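4.2 Bench task and student procedure

The tube task was the second of the two set for the Diravcombe robotics club and the only one every student had a go at. We kept it small on purpose. One rack, a few capped tubes, a plain table, a two-fingered gripper. The first task (block stacking, Section 4.1) had shown us that students spent most of their time arguing over the layout and very little of it driving the arm, so here the layout was fixed by a printed sheet and they were told to leave it be. They mostly did.

Students worked in pairs. One on the controls, one with the log book. Swap at ten minutes. Each pair had to bring the gripper in from the open side of the table, close on a tube below the cap, lift clear of the top plate and set it down in a different hole named on the sheet. No marks for speed. A lift that dragged a neighbouring tube was logged as a foul, and three fouls ended the turn. Fingers start closed - this was a club rule from the year before, after too many runs began with the gripper half open and nobody sure how far.
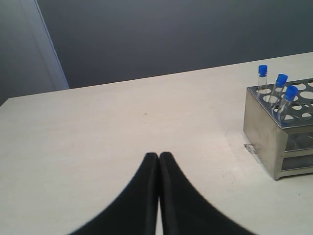
Control was through Floter, the club's own front end, which puts the wrist view on the left of the screen and the log on the right. It was written by the older students and has its faults. The main one for our purposes is the delay between a key press and the arm moving, which we measured at 800 ms in the worst case. Students adapted to this faster than we expected, usually by tapping and waiting, but the habit is a poor one and it shows up again in the results (Section 5). A version with the delay cut down was ready by November, too late for the runs reported here.

We ran 27 turns in all, on September 2, 2023, over a long morning and a short afternoon. Two were thrown out, both for log books with pages missing. Everything else is in the tables, including the turns which went badly. Elmarie Modise marked the log books and did not drive or coach on the day. The marking scheme is the Alcantara sheet used in the club for homework, with the line on neatness taken out.

A word on the rack, as it matters more than we thought. The holes are a good deal closer together than the gripper fingers would like. A tube with a free hole on either side is easy enough. A tube with a neighbour directly in front is not, as the fingers have to come in from the side or from above, and the wrist view gives little help with depth at that point. We had first planned to rank the positions by distance from the arm. Students told us this was the wrong way round, what they cared about was crowding, and after watching a few turns we agreed and changed the grouping to "open" and "crowded". The change was made before any marking was done.

Tubes also lean. They sit in the holes with some play and do not always stand straight, so a pair who lined up on the cap could find the body of the tube was not where they thought. Several log books mention it, one in capitals. We did not correct for lean between turns and make no claim about its effect.
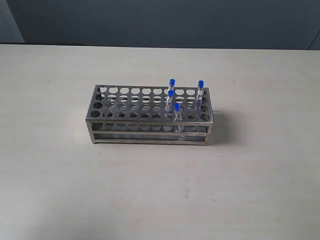
Figure 3. Tube rack for the bench task, with four capped tubes in the right half of the top plate.

For scoring, each turn was split into approach, grasp, lift and place, and each part given pass or fail by the marker from the log book and the saved wrist video together. Where teh two disagreed the video won. Partial credit was talked about and dropped, it made the marking slow and students did not trust it. The saved files were sorted with Clumix, a short script which groups frames by key press, so that the marker could jump to the moment of closing without sitting through the whole turn.

Limits, briefly. The pairs picked themselves, so stronger students tended to end up together. The club is small and several members had already used the arm at home time sessions, we did not ask how much. One marker only. And the students knew that the turns were being written up, which seems to have made the log books tidier then usual but may have made the driving more careful too. We come back to this in Section 6.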